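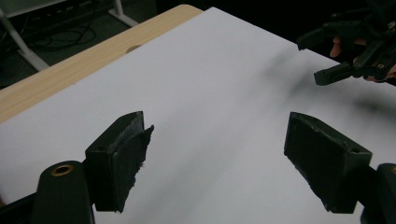 Gemma Guerra wrote back after the March edition that she wanted the table set-up in one place, before the cutting pages, so it's now section 8. Good call!

## 8. Setting up your work surface

A pale, smooth work surface makes paper craft so much easier – pencil marks and stray offcuts show up straight away, and your colours look true.

1. Clear the table and wipe it with a damp cloth. Let it dry for 30 minutes.
2. Lay your white sheet or board flat, smooth side up. Leave a strip of table showing along one side for your tools.
3. Smooth it from the middle outwards with a clean, dry hand.
4. Tape the corners if you're using paper. A heavy board will stay put.
5. Switch on your lamp and move it until the shadow of your hand falls away from your cutting line.

**Note:** Paper of 300 gsm is lovely to work on and can be flipped when one side gets grubby. Thinner paper is fine for gluing days.

**Caution:** Don't cut straight onto the white surface. Slide a cutting mat under your work first, and keep hot glue guns on the bare strip, on their own stand.

Once it's down, try the Morkberg star from section 9 – it's a cracking first project, and the folds really stand out on white!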